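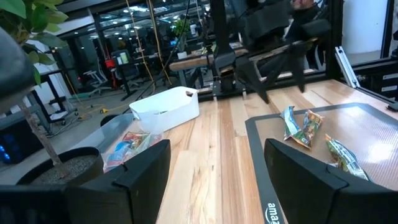 Setting up a two-arm bagging cell: ground rules

Quick version, full one is in the Savo binder.

1. Park both arms before you reach in. Paused is not parked.
2. Speed cap 17 percent for any new item. Leave it there till Rory Tennant signs the sheet.
3. Lay snack bags apart on the mat, no stacking. Crinkly film slips, so grip by the body, not teh crimp.
4. Bin goes behind the bags, never between bag and gripper.
5. E-stop test every start. Both arms, 2 presses each. Write it down.
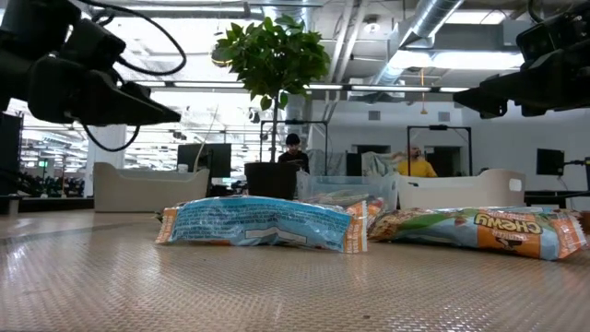
Step 4: bags at the front, clear bin behind.

Droped a bag? Stop first, then pick up.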